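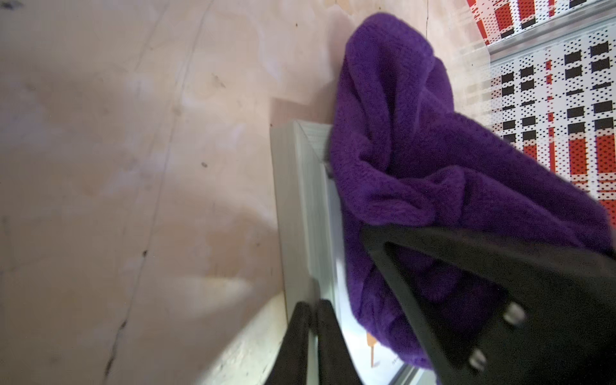 How do you get the bobbles off a fleece? Turn it inside out before it goes in the wash, keep it cool, and go over it afterwards with a razor, very lightly.

Apr 19, 2019

So that's what I've got written on the back of my hand, more or less. Bernadette Fahy's advice, shouted across the car park. She's had fleece blankets longer than I've had a kettle.

Long day. Airing cupboard finally done - well, top two shelves. Towels folded in thirds. Fleecy things in a pile of thier own, purple one included, gone all fuzzy and pilled since March but too soft to chuck. Will not chuck. Might cut it up for dusters if the razor makes a hole.

Bus to Lidton at 14 minutes past, missed it. Next one late. Bought washing liquid, forgot pegs. Again.

Softener is the enemy apparently, B says it clogs the pile. Have been pouring it in for years. Half a bottle left, what do I do with that.

Tea was toast. Must ring Skondthorpe about the boiler tommorow, they close early. Sheets still on the line and it's dark - leave them. Bed now, under the scratchy blanket as the good ones are all in the wash basket.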